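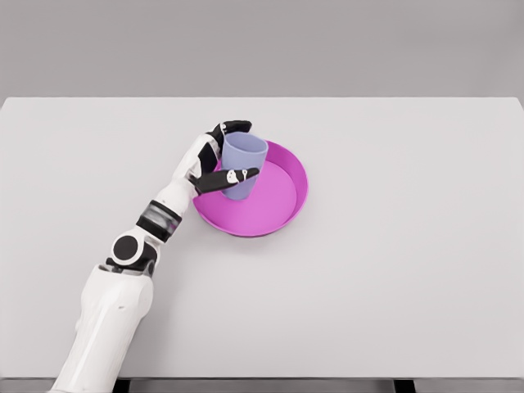

Simulated view of the Droltel arm with its hand around a cup in a pink dish.

Nekum opens arm care service in Cimuddale

CIMUDDALE, April – Nekum is very happy to announce a new care plan for owners of the Droltel arm, and we hope it will make life a little easier for the many small shops that have been so patient with us! Every 500 hours, our technicians will check the wrist joint, clean the fingers and run the Han grip routine, first in simulation and then on your own bench. A visit takes 2 hours, and you are warmly welcome to stay and watch. Bookings open Wednesday at our front desk.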